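Rekari (software)

Rekari is a software toolkit for turning recordings made with hand-held grippers into training data for robot manipulation policies. It covers time alignment, pose estimation, gripper-width tracking and episode segmentation. The first version was written by Lucian Enache at Trillora, and the code is now maintained at Drendberg.

Processing pipeline

Input consists of wrist-view video and inertial data sampled at 200 Hz. The two streams are aligned by cross-correlating image motion with gyroscope output. A visual-inertial estimator then recovers the path of each gripper in a shared table frame. Patterned table coverings supply many trackable features, while plain ones often force the estimator to lean on inertial data alone.

Jaw opening is measured from the image. The tracker fits a linkage model to the visible arms and fingertips, and reports a width and a confidence value for every video frame. Soft objects are a known source of error - plush pile can hide the edge of a fingertip pad, and folded cloth changes shape in the jaws. 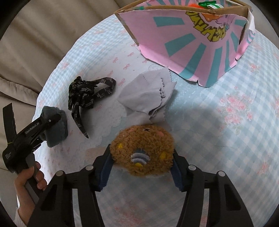

Segmentation

Recordings are divided into episodes at changes in jaw width and gripper speed. In two-handed recordings each gripper is segmented separately, and the results are merged when their intervals overlap. Episodes shorter than 11 frames are dropped by default. The threshold is set in the file segment.conf.

Policy training

Exported episodes store relative poses, which lets a policy run on arms with different base positions. The reference configuration predicts short action sequences and was trained on more than 2000 episodes. Negash, a separate planning layer, can filter predicted motions for joint limits and self-collision before they reach the controller.

Limitations

Rekari does not estimate contact force. Loop closure can fail when a large object fills the view, and the affected episodes must be trimmed by hand. Support for live processing is planned for September.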